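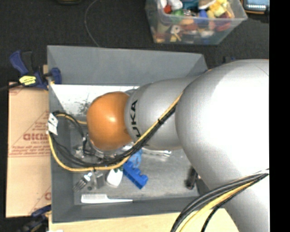 ## Parcel weights, a thread

**1/** Fellia has changed how it charges for small parcels. The old scale went by dead weight. The new one takes whichever is higher, dead weight or volumetric weight. Most small sellers I know haven't redone their sums.

**2/** Volumetric weight is length × width × height in cm, divided by a fixed number. Fellia uses 5000. Nallberg uses 4000, so the same box comes out heavier on paper with them.

**3/** Worked case: a lampshade in a 30 × 30 × 30 box. Dead weight 700 g. Volumetric, 5.4 kg with Fellia and 6.75 kg with Nallberg.

**4/** I went through 407 of my own August orders out of Grandside. 154 moved up at least one band. Nearly all were lampshades and cushions. Books didn't move.

**5/** Measure the outside of the box once it's taped. A bulging lid counts. Fellia rounds each side up to the next whole cm before multiplying.

**6/** Farhad Rezaei asked about padded bags. Same rule, measured flat at the thickest point. Squeeze the air out before sealing.

**7/** Abbasi still charges on dead weight up to 2 kg, but collects only once a day, at 4 pm. I've moved the lampshades there for now. Cushions are next, once the smaller boxes arrive.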